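# Friction, for readers in grade four

Friction is a force between two surfaces that touch. It acts against sliding. Push a book across a desk and let go, and friction slows the book until it stops.

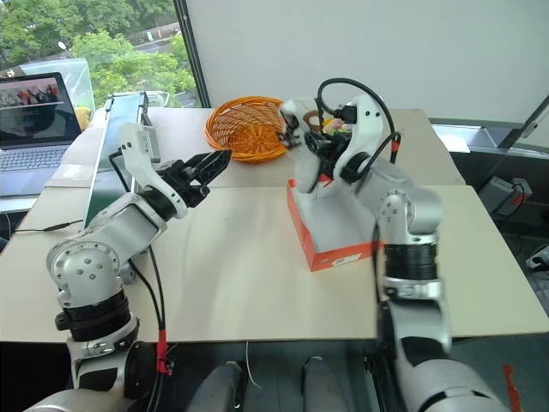 The size of the force depends on two things: what the surfaces are made of, and how hard they press together. A heavy book is harder to slide than a light one.

Even a smooth surface has tiny bumps. Under a microscope they look like hills.
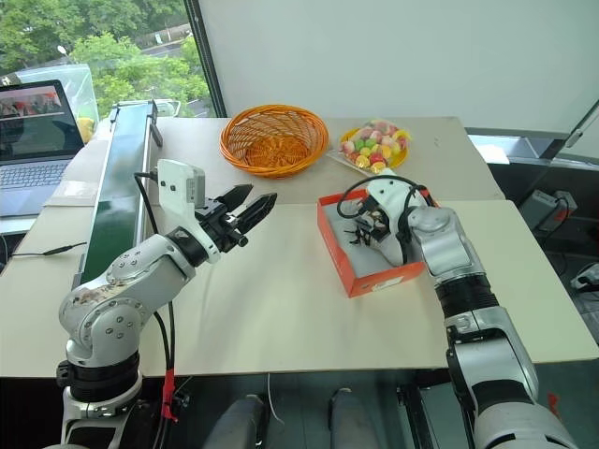 Larger bumps matter too. Sliding a coin over a flat surface is easy, but an edge can catch it. The beige tabletop has a seam across the middle, where the rear section meets the front one. If one side of a seam like that sits higher, a coin may stop there. That is a collision with an edge - it is not counted as friction.

Some materials grip well. Rubber is one.
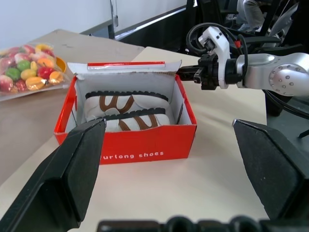
Shoe soles need friction so that feet do not slip backward during a step. The white sneakers in the red box have dark rubber along the edges of their soles. Dry rubber grips a dry floor well. Water or ice between them lowers the friction, so sidewalks are often slippery in February.

Friction also makes heat. Rub your palms together for a short time. 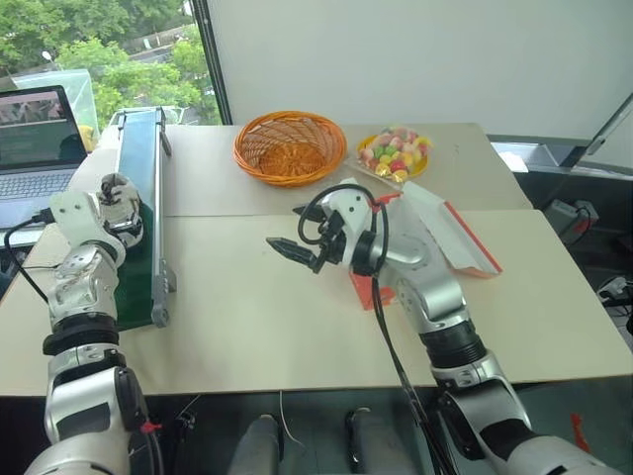

Your hands get warmer because the energy of motion changes into heat. Oil lowers friction, so it is put on bike chains and hinges.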